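Proreck – Ofertas y colaboraciones
Publicado el lunes

Buscamos 2 personas para pruebas comparativas de pinzas
Proyecto Gekel. Media jornada, presencial, incorporación en cuanto se pueda.

Comparamos dedos de pinza y controladores sobre un tablero de tareas con botones, deslizadores, interruptores y cables. Hace falta gente que teleopere, repita y apunte. Mucho repetir.
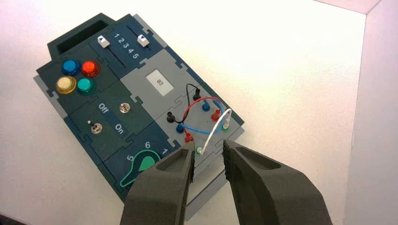

El tablero, desde la muñeca y desde la cámara de cabeza:
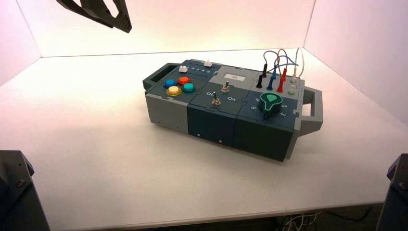
Qué harás
– Teleoperar el brazo con los dedos Brunik y luego con los Ersoy, misma secuencia
– Pulsar botones, mover los deslizadores, accionar interruptores, girar el mando, enchufar y desenchufar cables banana
– Anotar fallos: resbalones, clavijas torcidas, pulsaciones dobles
– Revisar grabaciones de las dos cámaras y marcar inicio y fin de cada intento

Llevamos 2,044 intentos válidos de 2,076 grabados con el primer controlador. Del segundo faltan 300, por eso las prisas.

Qué pedimos
– Pulso y paciencia
– Español hablado, inglés para leer manuales
– Algo de Python viene bien, no es imprescindible
– Experiencia previa con robots: no hace falta, la formacion es la primera mañana

Qué ofrecemos
– Contrato de prácticas o colaboración, según el caso
– Turno de mañana o de tarde, a elegir
– Posibilidad de seguir en diciembre con la comparativa de cámaras

Cómo apuntarse
Desde el formulario de esta misma web, ref. Gekel. CV de una página y disponiblidad horaria. Sin carta. Entrevista corta y prueba con el mando – media hora.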